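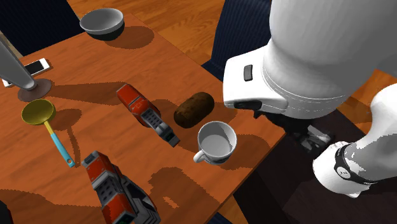
A simulated tabletop with a bowl, a white smartphone and a mug.

Sturkier Votes to Welcome Refugee Families

The town council in Sturkier voted Tuesday night to join the state's refugee welcome program, and the cheer that went up could be heard out in the parking lot! The first families are expected before winter, with room for 60 people in the first year.

More than a hundred residents packed the hall, and the speakers' list ran past ten o'clock. Backers had turned in a petition with 873 signatures, most of them gathered in June at the farmers market and outside the Ó Súilleabháin bakery on Canal Street.

"I have lived here my whole life and I've never been prouder of this place," said council member Murdo Nisbet, who wrote the measure. "We have empty apartments, we have jobs going unfilled, and we have people who want to help."

The plan sets up English classes at the Verkum branch library (evenings and Saturday mornings) and pays for a full-time case worker to help newcomers with school enrollment, work permits and doctor visits. Two council members voted no, saying they wanted firmer promises on state money. Nisbet agreed to bring a full budget back within 24 days.

Sturkier is the second town in the county to sign on, after Vutura, a farm community of 2,000 that joined last year and now has a waiting list of host families. A sign-up night for hosts and tutors will be held at the high school, and the date will be posted at town hall.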